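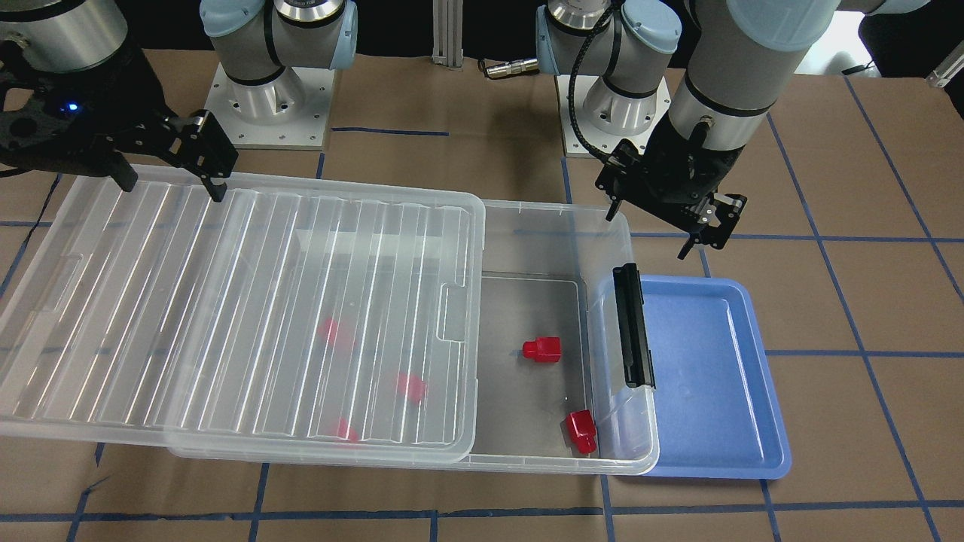 Data card / Tabletop manipulation

Jestel Bin

Recordings and build notes from a two-arm tabletop rig at the Grirby shared workshop on Magalhães Street. Last updated Sep 3, 2020.

What's in this folder

Jestel Bin is the first set of recordings from our rig that we think is worth handing to other people. The arms work with a clear plastic storage bin, a ribbed lid that comes off, a shallow blue tray and some small red plastic blocks. We love this task! It looks like something a toddler does all day long, and it kept us busy from January through most of the summer.

The folder holds 1480 episodes. Each has joint positions for both arms, gripper opening, fixed-camera video and a short text note from whoever was at the desk. Arms that sit out an episode are still logged, so the column layout never changes and your loader can be dumb (ours is).

Folders

episodes/ one subfolder per recording, numbered from zero
notes/ operator notes, plain text, typos included
rig/ drawings for the mounting plates and the table layout
zemen/ the recorder and the playback tool
splits/ train and test lists

Getting it running

Zemen is the small recorder we wrote for this build. It reads both arms, stamps everything with one clock and writes to disk. You don't need an arm to use the playback side.

Unpack everything somewhere with room, go into zemen and run the setup script. Then run the viewer with an episode number. The video opens on the left and the joint traces on the right, and the space bar steps one sample at a time. Stepping through a lid grab this way is weirdly addictive.

If the viewer opens with a gray window and nothing in it, your video library is too old. Update that first before you file an issue, please.

The table

Brown kraft paper covers the work surface, with blue painter's tape on top of it to make a grid. The paper was the cheapest upgrade on the whole build and the one we'd do again first. It cuts the glare from the tabletop, you can write on it, and a new sheet goes down in a few minutes. It does crease. Some episodes have wrinkles that throw little shadows, and we left those in.

We use the tape cells to talk about positions. An operator note that says "bin back center, tray right" means the cells, and a sketch of the numbering is in rig/. Tape wanders a bit when you replace it, so treat the cells as a rough address and take real positions from the joint data.

Each arm is bolted down through a square metal plate. Drill the table with the plate clamped in place. We measured, drilled, unclamped, measured again and ended up with a set of extra holes that are now hidden under the paper.

The cable to each gripper needs slack, more than looks tidy. Run the wrist through its full range by hand with the power off and watch the loop the whole way. We snagged one on a bin wall on a slow move and lost an afternoon to a bent connector.
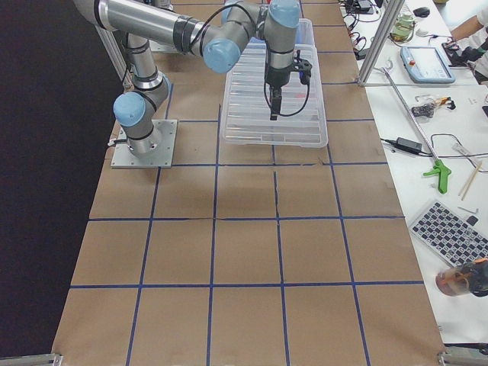

One arm reaching over the clear bin, with the taped grid on the near side and the operator's table to the right.

Objects

Clear bin. Translucent walls. Depth sensors hate it, we tried two kinds and dropped depth from the release. If you have a method that handles clear plastic, this is a fun place to show off.

Lid. Transparent, with long molded ribs that catch the light. Reflections run down the ribs and move when the lid moves, and blocks under it turn into red smudges. Our first detector was confident about all the wrong smudges.

Latch clip. Black, on the end of the bin. Opening and closing it is not part of any task here. It can still get in the way of a finger, so keep it in your collision model.

Red blocks. Small, with a stepped top. Grippers do best on the wider part. Grabbing the step works too but the block tends to twist.

Blue tray. Shallow, raised rim, rounded corners. It slides easily when bumped and will sometimes start an episode touching the bin or tucked a little under it. We wanted that variety, so please don't filter those out as mistakes.

Tasks

There are 3 task labels in the notes.

lid_off: slide or lift the lid away from the bin. Partly off counts if a block can be reached.
pick: take a block out of the bin and set it in the tray.
return: the reverse, tray back to bin.

Episodes can carry more than one label. Labels were typed by the operator right after the run, so they say what the person thought was going on. Where we disagreed later we kept the original text and added a line starting with "re:".

Known problems

Episodes 6 and 500 have the left and right joint columns swapped. We know why (a pair of USB plugs) and we're leaving them alone so the numbering and checksums stay put. The loader in zemen/ swaps them back for you.

Left and right always mean the robot's own left and right. Depending on the camera, the right arm can show up on the left side of the picture. This trips up everyone once.

Lighting changes. Grirby is a shared space and other people's lamps go on and off during the day. We taped over nothing and corrected nothing.

Operators, their tools and whatever else was on the side table can show up in wide views. Crop to the paper if your model starts getting interested in keyboards.

Safety, short version

Keep the stop within reach of whoever is running the arm, and say out loud when you're about to move. Hands stay off the paper while the motors are live. For blocks that roll somewhere awkward, use a reacher-grabber.

Still to do

Softer fingertips, so the lid stops skating
A heavier tray, or feet for this one
Playback of both arms side by side in the viewer
Better notes (we say this every month)

Use and credit

Use it for anything you like, and mention Jestel Bin if you publish. If you build a version on your own table, send us the layout! We'd be thrilled to add it to rig/, and we'd especially like to see one with a different kind of lid.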